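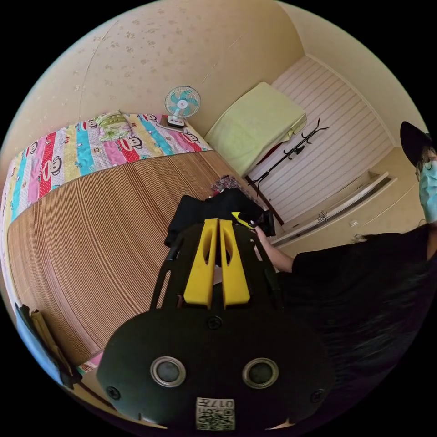 **Kemeys Household Handling Unit: equipment planning list**

From: Hedvig Söderlund
To: equipment planning list
Date: August 25, 2018
Subject: Re: Hand-held grippers, second purchase

Dear colleagues,

Idris Craddock wrote:

> The Furkden quotation allows us 6 further grippers at the April price, provided that the order is placed as one lot. Plelthorpe have asked for two of these. Can the unit confirm what else must be charged to the same budget line?

I can confirm the following. The sum of 900 pounds held over from April may be used for spare fingers, cables and straps, but not for the grippers themselves. Those are to be charged to line 107, together with carriage from Vurton.

Clothing work on beds will continue in furnished bedrooms, and no funds are sought for a test room. I would ask that two grippers be allotted to each bedroom team. 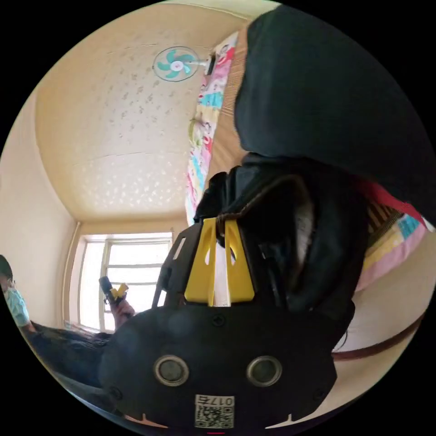 *Unit 017, with a second hand-held device raised near the window.*

Two points remain open. The supplier has not stated whether replacement fingers are sold singly or in pairs, and we have no written price for labels. Idris, please obtain both before the order is signed. Plelthorpe should send their delivery address to me directly.

Requests for changes to the quantities should reach this list within 20 days.

Yours sincerely,
Hedvig Söderlund
Equipment Planning, Kemeys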